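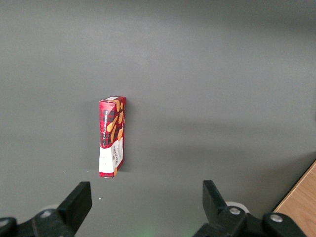 How to Teach the Hodent Gripper Kit to Pick Up a Box (and whether it's worth your money)

I've had the Hodent kit on my workbench since January and people keep emailing me the same question, which is how on earth you get from a bag of parts to an arm that picks something up. So I'm going to go through it the way I'd do it if I had to start over, and I'll tell you what I think of the kit as we go.

I bought mine from Tarkthorpe with my own money. They didn't send it to me and they don't know I'm writing this.

What you get

The kit is the two-finger gripper, the wrist mount, a small camera that looks down past the fingers, a control board, cables, and a login for the Nirkdale software. You do NOT get the arm. I put mine on a secondhand arm with a standard flange and it bolted right up, but check your bolt pattern first. Mine came with a spare pair of finger pads too, and I was glad of them by the second week.

You'll also want:

A computer with a decent graphics card
A small screwdriver set (the one in the box is awful)
A plain tabletop, matte if you can manage it
A few light boxes from the kitchen cupboard

On that last one, don't go buying special foam blocks. A tall, skinny shortbread carton is a lovely first object. It stands up on its end, it's got straight sides, and a red plaid pattern jumps right out against a grey table. Crackers, tea, pasta, all good as well. Just stay away from anything shiny or see-through until you know what you're doing. I started with a glass spice jar and lost a whole evening to it.

Step 1: Bolt it on

Turn the power off at the wall, line the mount up with the arm and put the screws in loosely. Get all of them started before you tighten any of them, then go around in a cross pattern like you would with a car wheel. Snug is fine. I cranked mine down the first time and had a miserable job getting it off again.

Run the camera cable along the back of the wrist and leave some slack in it. Move the wrist by hand through its whole range before you strap the cable down. If it pulls tight anywhere, give it more.

Step 2: Zero the fingers

Plug in, open Nirkdale, and go to Setup, then Fingers. Close the gripper with the slider until the pads just touch, hit Set Closed, then open it all the way and hit Set Open. Do this again any time you change the pads! I skipped it once and my gripper was crushing cartons for two days before I figured out why.

Step 3: Fix your lighting

Okay, this is the part I'd underline if I could. The camera sits very close to the action, so shadows matter way more than you'd think. I use a lamp off to one side and keep the window blind down. A soft shadow next to the box is no trouble at all. A hard black one is, because the software may decide it's part of the box and try to grab it.

Wipe the table as well. Little specks of lint don't bother it, but a coffee ring did.

Step 4: Record your picks

Now the fun bit. Stand your box on the table, open the gripper wide, and back the arm off so that the box is ahead of the fingers with some clear space in between. Press Record, then guide the arm by hand (or with a game controller, which I like better) through the pick:

Line up so the box sits in the gap between the fingers
Move forward slowly until the pads are on either side
Close
Lift straight up
Put it back down and open
Press Stop

That's one recording. Nirkdale asks for 56 of them before it'll let you train, and yes, it feels like a lot when you're on number 10. Put some music on.

Move the box between recordings. A bit to the left, a bit farther back, turned so a corner faces you, turned so it's flat on. I was lazy on my first batch and kept putting it down in the same spot, and what I ended up with was an arm that went to that spot very confidently whether there was a box there or not. If the box starts out left of the middle some of the time and right of the middle some of the time, you'll get a much better result.

And delete your bad ones. If you bump the carton over, toss that recording and go again.

Step 5: Train

Hit Train, leave the steps on 2,000, and go make dinner. My computer isn't anything fancy and it's done by the time I've washed up. You can bump the steps higher, but I tried it and couldn't see any difference on a simple pick.

Step 6: Try it out

Keep one hand near the stop button, set the speed to the slowest setting, and press Run. My first good model still missed plenty. Mostly it came in too high and nudged the top of the carton. I recorded another batch with slower approaches, trained it again, and that sorted most of it out.

If yours keeps stopping short, look at the camera view and see whether both fingertips are showing. They should be. If one has dropped out of sight, your camera has slipped in its clip and you'll need to push it back and redo Step 2.

So should you buy it?

I like it a lot, with some grumbles. The fingers are solid and wide, and they open far enough for just about any snack box in my kitchen. The software is friendly. The manual isn't! It's 4 pages, and one of them is the warranty. The camera clip is too loose for my taste and I've ended up with a dab of removable putty on mine.

The other one everybody asks about is the Krishnan gripper. I borrowed one for a while. It's quieter and the clip is way better, but you have to write your own recording scripts, and I didn't enjoy that one bit. If you're comfortable with code, have a look at it. If you want to be picking up cartons by the weekend, I'd get the Hodent.

Tarkthorpe sells extra finger pads in packs. Order some when you order the kit, the shipping on its own is silly.

Next up I'm trying soft bags, chips to begin with. I'll post the settings once I've got some that work.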